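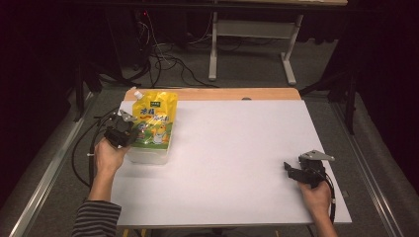 Our club at Unthorpe has used the Tusta paired hand grippers since February, for the student project we call Na. The project is two-handed table tasks: a student holds one gripper in each hand, does the job, and the motion gets recorded for the arm group to work from. We bought the set secondhand from another school for $500, cables included. Each unit is black, with a pointed gray metal plate on top, and they are not small. With the left one next to a big yellow and green spout pouch, the gripper hides the lower corner of the pouch from the person doing the work. New students lean sideways to see past it, and we have to remind them to move the hand instead.

Setup took our group 9 minutes the first time we read the manual properly, and much longer before that. The software asks for a calibration pose at the start of every session. If you skip it, the recording still runs but the left and right hands drift apart in the playback. There should be a warning for this. We lost most of an afternoon's work that way.

Grip is good. The jaws close evenly and hold soft packaging better than I expected. Bags and pouches are the hardest things on our list because they fold when you push on them. A low plastic container to stand the pouch in helped a lot, and we now write it into the task sheet. Thin flat items, such as a single card on a bare table, are still hit or miss. We covered the table in white after the first month and found the playback easier to check.

The cables are my main complaint. They come off the grippers near the wrist and are stiff enough to pull when you turn your hand over. We tied ours with small bands and students route them to the outside of each arm. That fixed most of it. Long sleeves can still catch, so roll them up if they are loose.

Weight is the other thing to know about. A high school student can work for 6 or 7 tries in a row before the wrist gets tired and the motions get sloppy. We switch people after 6. Smaller hands have trouble reaching the trigger at full open, and the handle does not adjust.

At the Plandcombe meet our team turned in 200 clean recordings. Two other clubs there had the same grippers and the same cable problem. One of them had wrapped the handles in bike tape, and we have copied that.

Support answered one email in two days and did not answer the next one. Spare jaw pads are sold only in packs, so go in with another club if you can.

I would buy the set again at the used price. At full price I would want a longer, softer cable and an adjustable handle first. Four stars out of five for the grippers, two for the manual.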